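4. Leveling the Histier sit-stand desk

Do this before anything goes on top. Two people for the lift, please.

1. Flip the desk upright. Don't drag it – the feet bend.
2. Turn all the feet fully in, then back out two turns each.
3. Plug in the control box. Hold DOWN until the display reads 8, let go, hold again. Thats the reset.
4. Raise to 80 cm. Level across the middle, then front to back.
5. Adjust the low corner only. Quarter turns. Check again.

Note: plank floors are worse than concrete for this. Keep each foot off the seams if you can, shift the whole desk an inch or so if not.

CAUTION: keep hands out from under the top while it's moving. Stops on contact, but not instantly.

6. Tighten the frame bolts, now that it's level. Not before.
7. Leave clear floor on all sides for the first full up-and-down run.

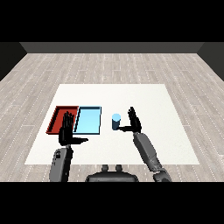

8. Run it up and down twice. Any grinding, stop and unplug.

Error codes

E2 – legs out of sync. Redo step 3.
E8 – overloaded. Take stuff off, wait, try agian.

Spare feet: part 1153, ask Radek Koubek at the Ledmont store.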